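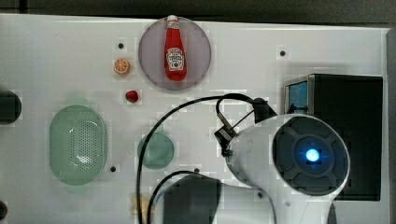 Automation at Femside: your questions, with the answers we have so far
Posted in October by Ibrahim Effiong, staff side

Is the arm going to take kitchen jobs?
Management says no. What they have put in writing is narrower: no posts cut during the trial. I'd read that sentence twice before relaxing. The work it is being tried on is the clearing and sorting most of us do without thinking, such as getting a ketchup bottle off a plate, and at the moment it practices with toy fruit on a clean white table. A Friday-lunch counter at Jendlow has spilled soup on it and people leaning over each other.

How long is the trial?
14 weeks. We asked what counts as a pass and were told "steady improvement." We have asked again.

Will it be faster than us?
The Cardoso sales sheet promises 900 items a shift. I haven't met anyone on our side who has seen it do that, and the sheet doesn't say who picks up what gets dropped. 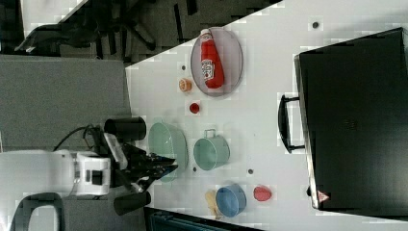 My guess is that one of us does, and that it won't be written into any job description. If you are asked to stand by and reset the arm, log that time as work.

Do I have to do the training?
There are 2 sessions, both in paid hours. You can say no during the trial. After that, it's unclear.

Does the camera record staff?
We were told it is there to look at the table. We want the storage rules in writing, including who at Illex can open the files.

What did staff say in the survey?
64 people answered. Most would welcome help with lifting and late cleanup. Very few wanted help with sorting, so I'd like to know who picked sorting.

Related
Shift swaps: the new form
Lifting and back pain: who to tell
Notes from the last staff meeting

Contact the staff side office | © Femside Staff Side | Back to top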